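Nukard Assisted Handling – Ellmont Site
Gripper Inspection Checklist, Unit 8
Form 2432. Date of inspection: 17 May 2020

To be completed with the arm parked and the supply isolated, except where an item states otherwise. Each item is marked Pass, Attention or Fail. Comments are required for any item not marked Pass.

1. Isolator locked off and tag fitted – Pass

2. Emergency stop, both stations – Pass
Tested before isolation. The bedside button is stiffer than the one at the door but latches correctly.

3. Base bolts and floor plate – Pass

4. Cable run from base to wrist – Attention
The sleeve has worn through at the second clip. The conductors are not exposed. Sleeve to be replaced before the next full shift.

5. Finger mounting screws – Pass
Tightened at the previous visit. Paint marks still in line.

6. Finger covers, surface and fit – Pass
Clean with a damp cloth only. Solvent wipes from the Havitz kit are not to be used on the covers.

7. Wrist camera, mounting and view – Attention
Supply restored for items 7 to 9. Both fingertips must be in view with the gripper open, and the item to be lifted must lie between them. 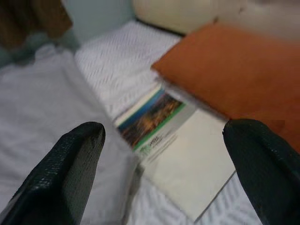

Item 7: wrist camera view, gripper open, two books on the bed.

The view meets the requirement for position. Small print on the cover of the white paperback cannot be read, and the orange-brown book is blurred. Lens to be cleaned and the camera bracket checked for play.

8. Opening and closing, 90 cycles without load – Pass
No faults logged. A faint click was heard on closing during the first 3 cycles and was not heard again.

9. Speed limit near the bed – Pass
The limit is held in the Majimbun controller and may be altered only under a signed change request.

10. Spare parts held on site – Fail
No spare finger covers in the cabinet. One pair to be ordered.

Result: unit may remain in use at reduced speed. Items 4 and 7 to be inspected again before the end of May. Item 10 does not prevent operation.

Completed forms are to be kept in the unit folder at Ellmont.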